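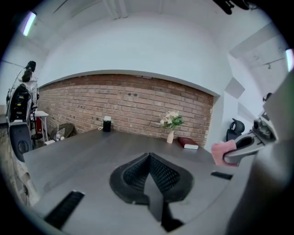
Grey table by the brick wall, with the pink cloth.

From: Réka Lakatos
To: wernmont-masonry list
Subject: Re: Repointing, lime or cement?

Beathag Buchanan wrote:
> The contractor at Retholm wants to repoint the garden wall with a 1:4
> cement mix. He says lime will not last on the weather side. The bricks
> are soft and a few faces have already blown. Is he right?

No. A 1:4 cement joint is harder than a soft brick and passes very little moisture. Water that gets into the wall then leaves through the brick face, and frost takes the face off. The blown faces you mention are usually found next to earlier cement repairs, so check those first.

For the weather side I would use NHL 3.5 with a well-graded sharp sand, 1:2 by volume. Rake out to twice the joint width, by hand if the arrises are weak. Damp the joints beforehand — damp, no standing water — and keep hessian over the work for at least a week. Do not start after September unless you can keep frost off it.

Kristóf Sipos did the yard wall at Bognár to this specification, about 16 square metres. He left the joints slightly recessed and beat them with a stiff brush once they had gone green hard. I can ask him for the sand supplier.

If the contractor insists on cement, ask him to do a trial panel in each mix and leave both over winter.

Réka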